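Zoter Pantry Labels
README, second edition

What's in the box

Zoter Pantry Labels is a list of 1,371 grocery item names, as people write them on their own shopping lists, matched to the names shops print on the shelf. It exists because the two groups do not speak the same language. A shop sells "semi-skimmed UHT milk beverage." A person writes "milk (the blue one)." Somebody had to sit between them, and it ended up being us.

The lists were handed over on paper, mostly crumpled. Glykeria Alexiou typed them up, Stijn Maes matched them, and Ourania Lambrakis checked the matches and sent a good share of them back with remarks we have left out of the release.

We aimed for 3,000 entries. Then we removed duplicates and learned how often people buy onions. 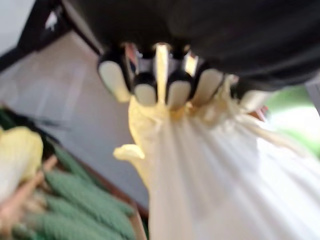
Spelling was left alone. If the list said "brocolli," the entry says "brocolli," and there is a second column with the version your teacher would prefer. Please don't send us corrections to the first column. Themis Gavalas corrected all of it one Sunday, with the best intentions, and we spent the following week putting the mistakes back.

Columns

written: what the person wrote, warts included
tidy: the same thing with the spelling fixed
shelf: the name a shop would use
aisle: one of 19 aisles, plus "unclear"
mood: see below

The mood column

Some entries carry feelings. "Cheese, NOT the one from last time" is a product, a preference and a grievance. We tried splitting these into separate fields and gave up. The mood column holds whatever was left over once the cheese was taken out. It is free text, it follows no standard, and it is the only part of the file anyone reads for fun.

Known problems

1. "Stuff for Halfdan" appears in the data and has never been resolved. Halfdan Brøndum says he doesn't know either. It is filed under "unclear."

2. Aisles follow the layout of the Zacharopoulos store, where honey sits beside the light bulbs. Your store may have been planned by someone else.

3. Quantities are a mess. "A few," "enough" and "the usual" are kept as written. Anyone who wants to turn "enough" into grams has our sympathy.

4. Handwriting. One entry reads either "limes" or "lines." We went with limes.

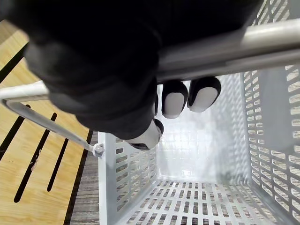 Changes in this edition

Vegetables and fruit are now one aisle, which ended the tomato argument without settling it. Brand nicknames moved to the tidy column. The file opens in Vakwood again; it stopped doing so in November, and Haltach users never noticed any difference.

Use and credit

Use it for whatever you like, paid work included. Credit "Zoter Pantry Labels" somewhere a person could find it. If you add entries, send them over in the same 5-column layout, and leave the typos in.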